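Pladel Publishes Setup and Care Procedure for Niazi Hand-Held Gripper Station

Stundgate, 2022-04-17

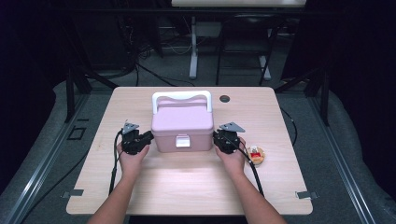
Scope of the procedure

Pladel has released a written setup and maintenance procedure for the Niazi station, a table-top cell in which an operator works with a pair of hand-held grippers. It replaces the notes supplied with the first units.

Setup

The table is clamped at its front corners before any cable is connected. Left and right gripper cables are routed on separate sides, with enough slack for the operator to reach the back edge. Both grippers are then closed on a rigid plastic box, one from each side, and the readings are compared. A difference above 3 percent calls for recalibration.

Routine care

Contact surfaces are wiped after each shift. Mounting screws on the top plates are checked every 20 hours of operation. Cables are inspected at the strain relief and replaced if the jacket is cracked.

"Most of our service calls came down to cable routing," said Jaruwan Suksawat, service engineer at Pladel. "The new procedure puts it before calibration."

Availability

The procedure covers all 39 stations now in service. A spare cable kit will ship from the Prandby depot in July.

Contact: Kittipong Limsakul, Pladel Technical Service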